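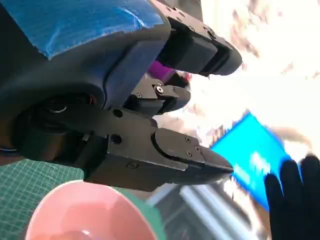
A reader wrote in to ask if Gralik counts as a creatine product, as the label puts the word in large type. It doesn't – Gralik is a flavored carb powder with a small amount of creatine added.

How much creatine is in a scoop?
1000 mg. The plain Atance powder has 3 grams per scoop.

Can I take both?
Yes. Count the creatine from each toward your daily total.

Do I need a loading phase?
No. Skipping it means a slower build-up.

Where is Skusta sold?
Only in the Agyeman store, in 2 tub sizes.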